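4.2 Task and Setup

The second task of the course project was chosen by vote, and the class voted for tidying up. The sixteen students, none of whom had previously shown any interest in tidying up, were to write a controller that takes small hardware off the floor of the cell and returns it to a divided parts case. The task was named Gresta in the first week, for reasons that were not written down. It uses the same two-arm cell as the block task in Section 4.1, with the same power budget and the same set of complaints about the cables.

Each team wrote its policy on top of Mrema, the course's control library, and logged its runs with Prorketti, which stores joint positions and camera streams and, on a good day, the right timestamps. Teams could use one arm or both. All of them used both, including the two that had argued in their proposals for the elegance of using one.

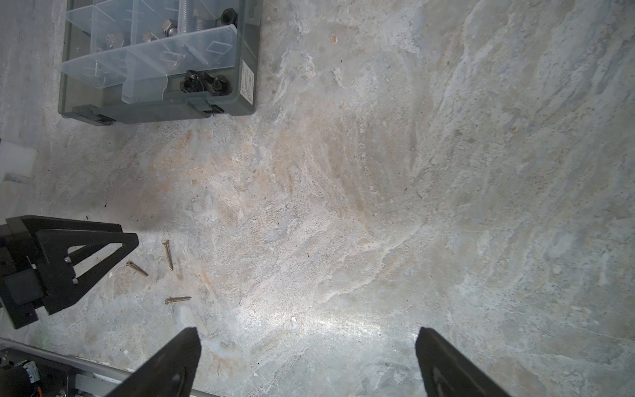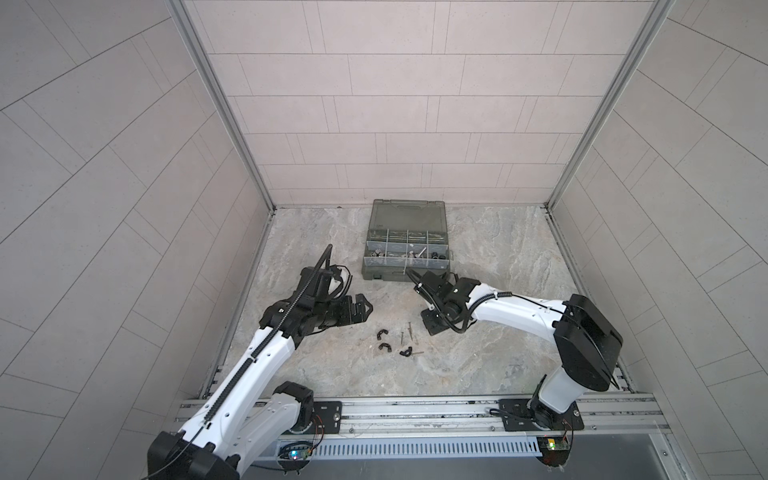
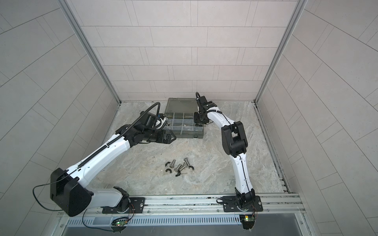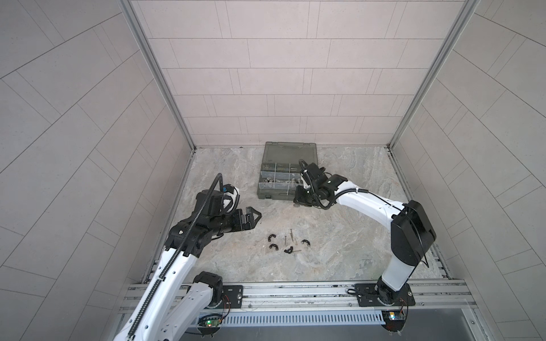 Figure 3. The Gresta task: loose hardware on the floor of the cell and the divided case, in one view from the wrist and three from the fixed cameras.

The scoring rule took longer to write than any of the controllers. Our first version gave one point for every part that ended up in the case, and within a day a team had worked out that a part dropped into any compartment at all, on top of anything at all, was worth as much as one put where it belonged. The revised rule gives a full point for the right compartment, half a point for the wrong one, and nothing for a part nudged against a wall and declared "staged." Because the lid is hinged, its state also had to be written into the rule. It stands open in the second and third panels of Figure 3 and is down over the compartments in the fourth, and a controller that cannot tell these apart will try to sort bolts through a sheet of plastic with great confidence. We therefore require every policy to report the lid state before the first grasp. A wrong report ends the run, which students regarded as harsh and we regarded as cheaper than new fingers.

The mix of parts matters more than their number. In early planning we had wanted identical bolts, and the pilot in July showed that identical bolts teach a team to pick up one kind of bolt. The final sets combine metal fasteners with small black plastic pieces, which lie differently, roll differently, and offer the gripper very little to agree with. The curved clips caused the most trouble. A parallel gripper closing across the open side of a clip may catch one end and turn the whole piece, after which the planned grasp refers to a clip that used to be there. Thin pins and nails were the second most hated class. They are easy to see from above and hard to lift from a hard surface, and three of the four teams ended up sliding them a short way before closing the fingers. The fourth team considered this undignified and finished last.

The floor deserves its own paragraph, if only because it received its own section in every student report. It is gray and mottled, and under the cell lights it can produce a bright patch in the wrist view, as in the first panel. Segmentation models trained on the plain mat of Section 4.1 found a generous number of parts in the pattern. One team's detector returned so many that its planner, asked to visit each in turn, produced a schedule extending past the end of the semester. Retraining on images of the bare floor removed most of these detections. We kept the floor.

In total the teams logged 3,628 grasp attempts. An attempt counts from the moment the fingers begin to close, whether or not anything is between them, and this definition was also contested. We excluded attempts made while the Fludix driver was restarting, since during a restart the arm holds its last pose and the log goes on describing a lively session. No other attempts were removed, including those that the teams asked us, in writing, to remove.

Two limits should be kept in mind when reading the results in Section 5. The parts were laid out by hand, and students laying out parts for their own controller have opinions on where a nail looks best. From the third week on, each team's layouts were therefore set by another team, and scores fell at once. The second limit is that compartments were assigned by part type only, so a bolt of the wrong length in the bolt compartment still earned its point. Several teams noticed this. They did not bring it up until the grades were in.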